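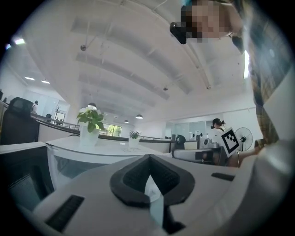

Leaning in, April

So I finally saw Tumerero, and I have been boring everyone I know with it ever since, which means it's your turn now.

If you missed the listing last month, it's the one about the two sisters who run a ferry nobody needs anymore because the new bridge is open. I went to the 4 p.m. show at the Grollmont, the one with the cheap tickets and the heating that clanks, and I nearly didn't bother. The poster is terrible! It looks like an ad for life insurance. But the first long shot of the river, with the older sister arguing with a goat on deck, had me completely, and I didn't look at my watch until the credits.

It's slow, I should warn you. There's a stretch in the middle, maybe 30 minutes, where they mostly repair an engine and don't speak to each other. A couple in front of me left during that part and I wanted to run after them, because the very next thing is the dinner scene, and the dinner scene is the best bit of acting I've seen all year. It's all one take, and you spend it watching the younger sister not eat her soup.

I'm less sure about the ending. The last scene on the bridge is pretty, but the music comes in so loud that you're told exactly how to feel, and up to then the movie had trusted us to work it out. I'd have stopped on the empty dock. (A few of you have already written to say I'm wrong about this. Keep them coming.)

Trisix, the distributor, is a tiny outfit and they've only got a handful of prints going around, so please don't wait for it to turn up near you by magic. The Grollmont is keeping it through the end of the month. Their spring season has sold 2,375 tickets so far, and 1,027 of those were for Kong, the boxing picture with the dreadful wig. I had a good time at Kong too, wig and all, but it'll be on every streaming service by summer and it'll play just fine on a laptop. Tumerero won't. You want the big screen for that river, especially the night crossing, where you can hardly see anything except a lantern and somebody's hand.

Sit toward the back if you can, the subtitles are small and pale and they sit right on top of the water. And bring a sweater.

Next month I'm going to try the silent comedies, which I've always pretended to like. Send me your favorites and tell me where to start.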